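3.2 Housing and allocation of animals

The rats used in the cage size comparison came from two sources. The larger group was bred at Wallesby and moved to the study rooms at weaning. The rest were surrendered pets taken in through the Jevitz rehoming program, most of them young adults whose exact age was not known. In total, 282 rats were enrolled. Surrendered animals were kept apart from the bred animals for the whole study, and the two groups were analyzed separately wherever the numbers allowed.

All rats were housed in same-sex pairs or trios. Rats that arrived with a cage mate stayed with that cage mate. Rats that arrived alone were introduced to a partner over several days in a neutral pen, starting with short meetings and moving to overnight stays once there was no fighting. Pairs that fought after the second overnight stay were split and each rat was tried with someone else. Single males were the hardest to place. Any rat that could not be paired was left out of the comparison and returned to the program for adoption.

Three cage types were used. The small cage was a plastic-bottomed wire cage of the kind often sold for gerbils and hamsters. The medium cage was a single-level wire cage with one shelf. The large cage was the Rovard two-level model, with a full-width upper floor and a ramp. Bar spacing was narrow enough in all three that juvenile females could not get out, with one exception in the Rovard model, where the gap beside the upper door had to be closed with mesh before the first animals were put in.

Each cage held the same basic set of items: one hide, one hammock, a water bottle, a food dish and paper bedding. We did not scale the number of items to the size of the cage. This was a deliberate choice, as owners in our earlier survey tended to move the same accessories from an old cage to a new one without adding to them. It does mean that the large cage was more sparsely furnished for its size, and readers should keep this in mind when looking at the climbing results. 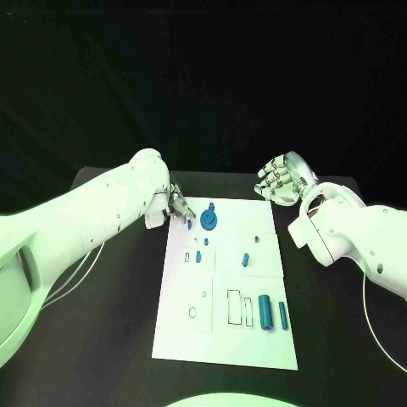 Figure 3. Two-arm setup with paper sheet and blue peg on a dark tabletop.

3.3 Cleaning schedule

Soiled bedding was removed every other day and the cages were fully cleaned once a week. On full cleaning days the rats were moved as a group to a carrier, the old bedding was discarded, and the base was washed with hot water and unscented soap, rinsed and dried. A handful of the used bedding was put back in one corner. Earlier work on mice and rats has suggested that removing every trace of familiar scent can lead to restlessness and heavier marking in the hours that follow, and we wanted to keep this effect small.

Hammocks were washed weekly and replaced when chewed through. Replacement turned out to be far more frequent in the small cages, where the hammock hung within reach of the floor. We recorded each replacement, but we do not treat it as a measure of welfare, because a few individual rats accounted for most of the damage.

3.4 Behavioral scoring

Behavior was scored from direct observation in the early evening, starting 30 minutes after the room lights were dimmed. Observers sat at a fixed distance from the cages and did not speak. Each cage was watched for ten minutes, and the behavior of every rat in it was noted at regular intervals using the Jemal checklist. We used the short form of the checklist, which groups behaviors into resting, feeding, grooming, climbing, social contact, bar chewing and other.

The short form has known limits. It does not separate friendly grooming from the forced grooming that sometimes comes before a fight, and it has no entry for play. Observers wrote play in the margin when they saw it. These notes were used to check unusual sessions and were not included in the main analysis.

A rat inside a hide was scored as resting unless it could be seen doing something else. This will have raised the resting scores to some degree, and probably more so in the small cages, where the hide took up a large share of the floor and the rats used it for most of the session. Opaque hides were kept anyway, since clear ones were avoided by many of the surrendered animals during the settling-in period.

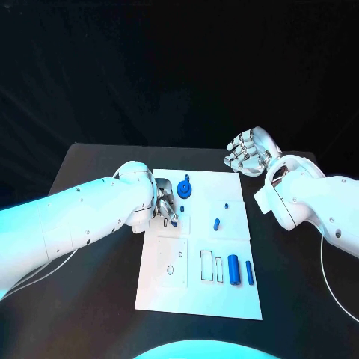
Sessions were dropped if there was a loud noise in the building, if a cage had been cleaned that same day, or if any rat in the cage was under treatment. Respiratory infections were the usual reason for treatment. Under these rules 27 sessions were dropped, most of them in March, when several cages in one room were being treated at once. Dropped sessions were not made up later. We compared the results with and without the affected room and the direction of every main effect stayed the same.

3.5 Weight and food intake

Rats were weighed weekly on the morning of the full cleaning, before going into the carrier. Food was given by weight for the whole cage, so intake is reported per cage and divided by the number of animals. Scattered and hidden food could not be fully recovered, particularly from the upper floor of the Rovard cages, where rats stored pellets under the bedding near the wall. Intake figures for the large cage are therefore likely to be slightly too high, and we rely on body weight for the comparisons in Section 4.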